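Search this site Enter keywords

Student Robotics Project - Laboratory Diary
Thursday, Storkurcombe

The session opened at the usual time with 14 students present. The two teams, Baysal and Ciller, had been asked to bring written task plans, and both did so. The Ciller plan was accepted as submitted. The Baysal plan was returned for one correction, as it did not state which arm was to move first when both were required to reach over the same part of the table. The team rewrote that section before lunch and it was then approved.

The morning was given to the episode log. The target for the term remains 1000 recorded attempts, divided between the teams. Students were reminded that an attempt abandoned halfway is still an attempt and must be entered, with the reason given in the last column. Several entries from the previous session had been left blank in that column and were completed from memory, which is not satisfactory. From now on the log will be checked before anyone leaves the room.

Work at the table concerned the handling of small household and desk items with two arms.

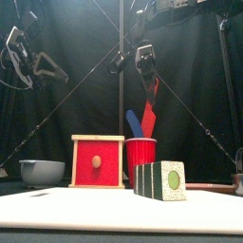
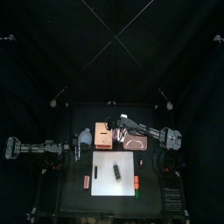
Two arms, one table: work at Storkurcombe.

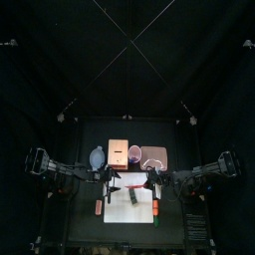
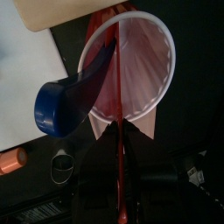
After the break the teams exchanged seats, and each was required to operate from the other's written plan. The exercise took longer than the time allotted to it. The Ciller students found the Baysal instructions too brief in places - "move to the cup" was the phrase most often questioned - and asked that every plan name a starting position and a finishing position for each arm. The request was reasonable and has been adopted for both teams.

A discussion followed on the subject of thin objects. One group held that approach angle should be settled first and grip force second. The other wished to adjust both together. It was agreed that each group would prepare 7 trials by its own method, using the same objects in the same places, and present the results at the next session. The comparison sheet is to be drawn up by the Baysal team.

The visit to Trurthorpe was then considered. There are 18 places on the bus, so all students may attend, and the remaining seats will be offered to the first-year class. Permission forms are due back in September. Each team is to prepare a short talk on its own work, and slides must be readable from the back of the hall. The drafts shown today were not, and the type size is to be increased.

Written reports were collected at four. One student asked whether hand-drawn diagrams would be accepted, and they will be, provided that the labels are in ink. The room was closed at half past four.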